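Jodora No-Bake Loaf Mold, 2 Pack

Item 482. In stock, ships from Akitthorpe.

For icebox cakes, frozen loaves, fudge, pressed cookie logs, anything that sets in the fridge and has to come out in one piece. Long and narrow with straight sides, so slices come out even. Two molds per pack plus two snap lids. Base pushes up from below. No knife around the edge, no hot towel.

Not for the oven. Please read that again. We get emails. The lid softens and the base seal goes wavy and we can't replace it under the guarantee. If you want to bake, get the Gunawardena steel tin, item 951, same shape, no lid.

How to use

Wipe the inside with a little neutral oil. Line with wax paper if your mix is very sticky (caramel, dates, marshmallow). Fill to the line, not the rim. Tap on the counter to get the air out. Lid on, into the fridge overnight. Freezer is fine too but let it stand on the counter a while before you push the base, cold plastic is stiff.

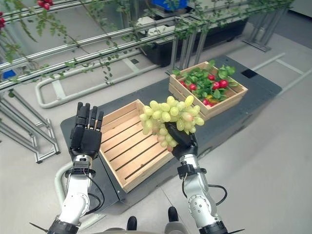

Push with both thumbs, slow and even. If one end comes up first, stop, press it back down and start over from the middle. Chocolate mixes let go easiest. Anything with gelatin needs a bit more patience.

Cleaning: warm water, soft sponge. Top rack of the dishwasher ok. Take the base out first or water sits in the groove. Dry it seperately and put back together when you put it away.

What's in the box
2 molds with push-up base
2 lids
1 spare seal
Recipe card (chocolate cookie log, lemon icebox loaf)

The lemon one is from Analyn Magbanua, who tested the molds for us last June and made it so many times we asked for the recipe. Her note on the card says use the zest of both lemons, not one. The first print run says one. If you have that card, cross it out.

Questions we get

Does it fit the old Hindside lids? No. Close but they pop off.

Can I use it for ice cream? Yes, leave more room at the top.

Nuts scratching the sides? Chop them smaller. Light scratches don't hurt anything, deep ones hold on to the mix.

Can I buy just the seal? Yes, write to Tariq Jadoon at the order desk, tell him the item number and how many you need. Seals go in a plain envelope, no tracking.

Returns within 100 days, used or unused, just wash it first please. Keep the packing slip. Lids and seals bought on there own can't go back once opened.

Color: cream only for now. The blue is sold out and we dont have a date for more.

Page updated March 8, 2020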